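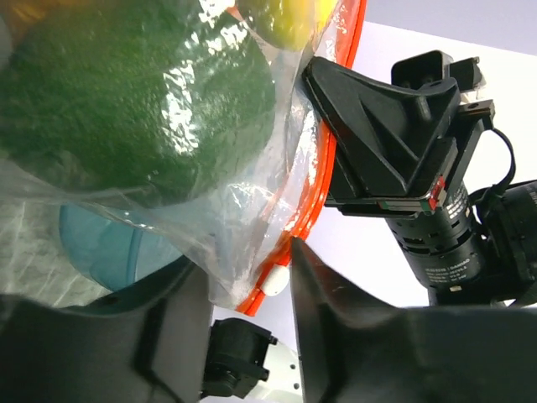 The Bag Problem

A student robotics club in Farkmont has spent most of the school year on one zipper

April 4, 2019

Three weeks to go and the Plimgate club is still arguing about zippers.

Not the whole job. Just the zippers. The task sheet for the Salazar Challenge runs to one page and the line everybody keeps reading out loud is the fourth: a closed bag of produce, two arms, open it, take the produce out, no human hands. Teams get 131 seconds. Plimgate's best full run so far is over that. Well over.

The club meets after last bell, upstairs, and you hear it before you get there. Servo whine, somebody groaning, a chair going back. Snacks are banned within reach of the arms, a rule that gets broken daily. On the whiteboard: a column of run times, a bus schedule, a drawing of a lemon with a crown.

"It's a sandwich bag," one junior told me, first thing, before hello. "My little brother can do it. He's four."

He can, because he has fingertips. The club has two arms with blunt black fingers and a camera at the wrist, and plastic film is about the worst thing you can hand them. It shines. It folds. It moves when you touch it and then it moves again when you let go. A wooden block stays a block. A bag is a new shape every time.

So the students teach by doing. One drives the arms by hand through the whole motion, another calls out the steps, a third writes down what went wrong. Good runs get saved and the software learns from those. Bad runs get saved too, in a folder with a name I was asked not to print. The target is 40 good ones before the team leaves for Grirkville. I asked how close they were and got a lot of looking at shoes.

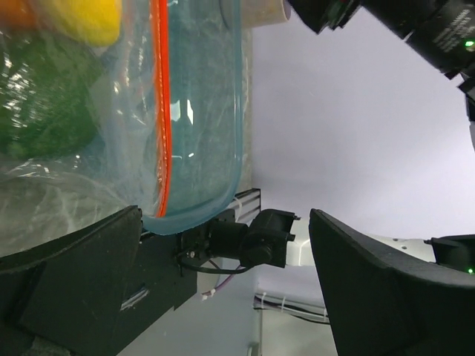

The trouble is the grip. Pinch the seal too low and the fingers slide off. Pinch too high and you've got a fistful of film and no purchase on the slider. There are two camps in the club over this. The first wants one arm to clamp the corner hard and the other to drag. The second wants both arms moving apart, slow, letting the bag pull itself straight. They have been at it since winter and both sides have charts.

A sophomore in the second camp showed me hers. Color coded. The first camp's chart was on the back of a cafeteria menu, and to be fair the numbers on it were better.

Money is tight, same as every year. The club gets a small grant from the district and makes up the rest selling breakfast burritos. Spare servos come out of burrito money, so people wince when one starts to smell hot. Cable ties they buy in bulk. Everything that can be tied down is tied down, after a fall practice when a loose lead caught on a elbow joint and took the afternoon with it.

Last year Plimgate finished well down the table in Grirkville, on a stacking task they thought they had cold. A 30 point penalty for touching the table edge. They still bring it up. The senior who was driving brings it up most, and she's driving again this year, her choice.

What do they get out of it? College essays, sure. A few want to build these things for a living. One just likes the wiring and said so, he'd wire a toaster if you let him. Most shrugged and went back to the bench, there was a run to set up.

I stayed for that one. Arms home, timer reset, quiet in the room for the frist time all afternoon. Somebody called the start. Halfway along the seal the grip went and the whole bench said the same word, and then the junior was already leaning in to put things back where they go.

Bus leaves at six in the morning, end of April. They're still short on drivers, if any parents are reading.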